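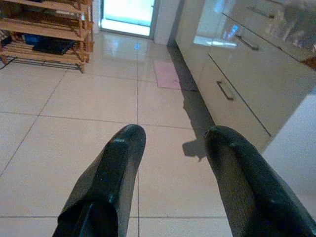
2 min read

Workshop notebook, September 2026

Back on the little wind turbine for the allotments at Ernthorpe. I rewound the stator again (third go, and my fingertips know it) and this time all the coils sit flat in the mould. Eight coils, eight magnets was what I sketched in March, which was daft, as the thing cogged so badly you could feel it through the bench. The new rotor plate is on order from Trorkero and they've gone quiet, so if anyone is ringing them anyway, please ask!

Spent most of the afternoon on the blades instead. The Chiba profile is lovely to carve but the root comes out thin, and I don't trust it in a proper gale. I've left the Imby set thicker at the hub and I'll balance them before they go anywhere near the shaft. One is still heavy at the tip – pencil cross on the back, don't sand the wrong one.

Charge controller: the dump load cuts in too early. I swapped the 1000 ohm resistor in the divider for a trimmer and now it's adjustable, but it drifts as the box warms up. Might be the cheap trimmer, might be me.

Still to do: grease the yaw bearing, find the long M8 bolts, and decide whether the tail wants a spring or a plain hinge. I'm leaning towards the hinge. The second battery is on the charger overnight, please leave it there.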